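A morning at Wurkell's fruit packing hall

I'd been pestering Oona Halonen for a visit ever since she moved over to Wurkell, and in July she finally wrote back to say they were having an open morning and I'd better bring flat shoes. 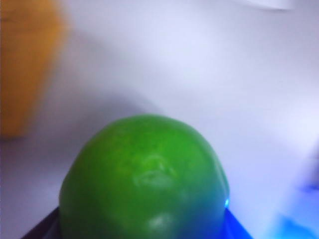 So off I went, an hour on the train and then a long walk past tyre depots, and I was at the gate by half past eight with a coffee I wasn't allowed to take inside. There were a dozen or so of us in the group, mostly families of people who work there, plus two men from a firm called Salazar who build conveyors and looked underneath everything.

Wurkell packs fruit for shops and restaurants. The big boxes go out by the pallet and have been filled by machine for years, so that side was loud and quick and we didn't stay long. What I'd come for was the mixed box line, where one order might be limes, a few oranges, two mangoes and a bag of something I'd never heard of. Until last year that was all done by hand. Now there are robot arms at four of the stations (the staff call the whole lot Luvano, after the name on the control cabinets) and people at the rest.

Our guide was Dumisani Chauke, the shift lead, who has a lovely big voice and needed it. He told us the hall sends out 500 mixed boxes on a normal shift and that 267 of the day before's had gone through the arm stations. I asked if that was good and he tipped his hand from side to side. The arms don't beat a quick person, he said, but they're just as quick at the end of the shift as at the start, and the people aren't.

I could have watched the arms all morning! They're slower than I'd pictured, and rather careful. Each one has a little camera down at the wrist, so it gets a close look at the fruit it's after. Citrus suits them nicely, being firm and round. Ripe mangoes are another matter, and grapes they don't touch at all – those still go to the hand tables, and so do figs.

Ha-neul Tak looks after two of the stations and let me stand next to her for a good while. She packed by hand for six years before this, and she said her wrists used to ache so much in winter that she couldn't open a jar. That's gone. What she has instead is a screen, a stool and a job that comes in bursts. When an arm can't make up its mind about a piece of fruit it stops and asks her, and she says yes, no or leave it. A mark on the rind is the usual thing. Plenty of limes have scars that don't matter a bit, and she can tell at a glance, but the arm would sooner ask. On her first day it asked her 100 times. She said she went home and shouted at the kettle.

I did wonder about jobs, and so did the lady behind me, who came straight out with it. Dumisani didn't dodge. There are 67 people on the mixed line across all shifts, he said, and no one had been let go, but two who left in the spring weren't replaced. The night shift is smaller as well. Some people were glad of that and some miss the extra pay, and he thought both lots had a point.

In the canteen (very good cinnamon buns, I had two) I sat with Lenni Koivisto, who still packs by hand and has no wish to move. He likes the figs. His complaint was about the talking. The old line was one long table and you could chat across it from start to finish, and with the arm stations in the middle there's a fence between the two halves. They've asked for the hand tables to be pushed together at the far end and it's been promised for the autumn. He also grumbled that the training for the screens was all done in one afternoon, and Ha-neul, who'd come over for a bun, agreed with him on that. She reckons it wants a week.

Oona's mother Tyyne was on the visit too. She packed apples in the same building when it belonged to Dindus, and she kept stopping to tell us what used to stand where. She thought the new floor was marvellous. She was less sure about the arms, but she watched one fill a box right to the top and then told it well done, out loud, and gave it a nod.

We finished just after noon with a bag of fruit each. Oona says there'll be another open morning once the hand tables have been moved, and I've already put my name down. If you go, take the early train – the later one gets you there after the first tour has left, and there's nowhere to sit at the gate.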